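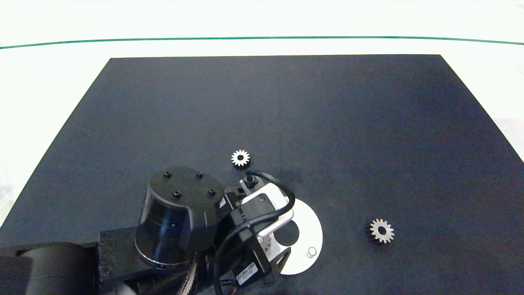

Brokeck Bike Co-op — Hub Gear Night

okay, a thread about three-speed hub gears, because I have spent most of the winter inside them and my friends have stopped replying

I ride a Gostel. If you've never heard of it, fair enough, it's a shopping bike with a step-through frame and a rack that could carry a fridge. Bought it off a lady in Ballarat for 2 slabs of beer and a lift to the station. Best trade I've ever made.

the Gostel had one working gear out of three when I got it. Top gear. Do you know what it's like starting from the lights in top gear with a full load of groceries? My knees do

everyone told me to bin the wheel and put a derailleur on it. And look, derailleurs are great! I've got one on the other bike! But a hub gear sits in there out of the rain and you can change down while you're stopped, and for riding around town that is pretty much all I want from life

so I started turning up to hub gear night at the co-op. It's in the back half of an old tyre shop, the heater does nothing, bring a jumper. Somebody always brings lamingtons and they're always gone by seven

first thing I learned: most "broken" hubs are a cable out of adjustment. Before you pull anything apart, fiddle with the cable. Mine was NOT the cable, naturally

second thing: old oil goes to a kind of brown toffee. You end up soaking everything and going at it with a toothbrush, and your hands smell of it until about the following weekend. Don't use your own toothbrush (ask me how I know)

a dark mat on the bench is the best tip I got all winter. White bench, little silver bits, bad light, you'll go spare. Dark mat and you can see every tooth from where you're sitting

also put things down in the order they come off and then DON'T let the cat near it. I did one at home on the kitchen table and lost a pawl spring for three days. It was in my slipper

if you're buying secondhand, spin the wheel backwards and listen. Nice even ticking is good. Silence in a gear that should tick, I'd be asking for money off

parts are the annoying bit. The Stoltisari hubs are easy, you can still get most of the insides. The older Rautiainen ones are lovely and quiet but you're pretty much waiting for another dead wheel to turn up so you can raid it. I've got a saved search going, it's a sickness

what it cost me all up: 27 dollars in parts and a bottle of oil. The quote for a whole new wheel was 600!! For a bike I got for beer!

and it went together on the second go. The first time I had a washer left over and spent the whole ride home pretending I didn't

since then the Gostel has done 2,320 km. Shops, work, the beach once (never again, sand in everything, headwind both ways, I don't know how that's allowed)

still get a bit of a slip between second and third if I'm lazy with the shifter. I've decided that's character. It might be the cable — see post five, I know, I know

if you've got a three-speed rusting down the side of the house, drag it in before May, when we lose the back room for a month while they fix the roof. Beginners very welcome, wear something you don't like

someone's asked about coaster brakes. That's a whole other thread and I need to have my tea first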